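Build Your Own Arm Cell, Session 3 handout
Simulate first, then cut wood 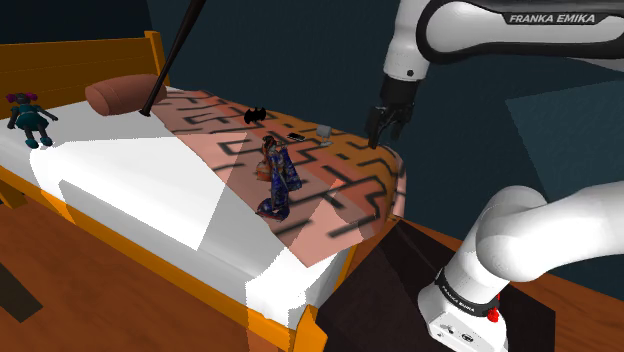 Notes: Ineke Timmermans
Workshop lead, Hillesska shared workshop

Where we are. The Franka is in the sim, on its stand beside the foot of the bed. Real stand not cut yet. Do NOT cut yet. Whole point of this session is finding out if the stand is in the right place while moving it is still free.

Project recap for those who missed February: bedroom tidy-up rig, small things off the blanket and into a tray. Project name is Wisari, folder has the same name. Keep your own copy, don't save over the shared one (Torben has the backup, ask him nicely).

1. Base placement
- Base frame first, everything else measured from it. Write down which way x points. On paper.
- Stand top to mattress top: check that height before anything else.
- Move the base in small steps, rerun the reach check each time.
- Far corner by the doll is the hard one. Test the corners, not just the middle. Middle always works and tells you very little.

2. Approach
Gripper pointing down, hover over the blanket, stop, then lower. Two separate moves. If you do it as one move the wrist can swing low on the way in and sweep whatever is standing there.
Hover height: start at 12 cm over the cloth, lower it once the paths look clean.
The cup is close to the gripper in this layout so watch the first move out of home.

3. Objects
Easy: small black rectangular thing. Flat, grab across the short side.
Medium: cup. Short base, tips if pushed. Close slowly.
Hard: robed figurine, bat. Bat wings are spread so the collision box comes out much bigger than the body. Use a mesh or split it in two boxes.
Leave the bolster alone. Put the long black pole in as an obstacle, it leans right over the bed and the planner will happily go thru it if you forget.

4. Cloth
Our blanket is a fixed surface for now. Real one wrinkles and slides. So anything you tune for contact here is a first guess only, expect to redo it. Nicanor is trying a soft version, slow on the old PC.

5. Log
One line per run: base position, object, hover height, result. Hendrik's first sheet had 52 runs and no base positions, can't use any of it. Sorry Hendrik.

For next time
- 3 base positions, all four corners each
- one pick of the cup, one of the bat
- bring stand sketch with the hieght marked, we cut after that

Questions to Gladys Lukumay at the front bench.

Hillesska shared workshop | Contact | © Hillesska | Back to top

We use cookies to remember your login. Accept / Settings

Recent handouts
Session 2: Frames and why your arm is upside down
Session 1: Installing the simulator
Bench rules and the e-stop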